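Selling the last of the records

I started selling my records in November. There were 691 of them when I made the spreadsheet, and most had not been played since we moved to the second apartment. I wanted the wall back. My wife wanted the wall back more.

The first batch went to Bustico, the shop by the train station. They took 256 and paid less than I hoped, but they paid the same afternoon and carried everything out to the van themselves. The guy at the counter pulled two jazz records off the pile and said he was keeping those. I had bought both of them for the covers.

After that I listed the better ones online, one at a time. It's slow work. You grade the vinyl, you grade the sleeve, you answer the same question about shipping to Canada. I sold 83 that way before I got tired of it.

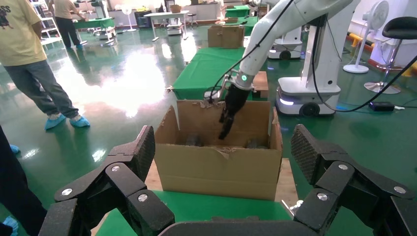 Postage ate more than I planned for. Mailers with stiffeners cost real money if you buy them in small packs, and I kept buying them in small packs. If I did it again I would order one big bundle at the start and put the price of it into every listing.

Phúc Vương bought the whole soul section without asking to see it. We used to work together at Skorer and he had been after it for years. He drove over in the evening, stayed for soup, and played us one side of a record I had forgotten I owned. It was very good. I let him take it anyway.

The total so far is $1,872, after fees. Part of that is going toward a proper bookcase for the wall. What's left of the collection fits on one low shelf next to the turntable, and I've played more of it in the last month than in the three years before. I still have the 45s to sort through. Those are at my sister's place and I haven't told her when I'm coming for them.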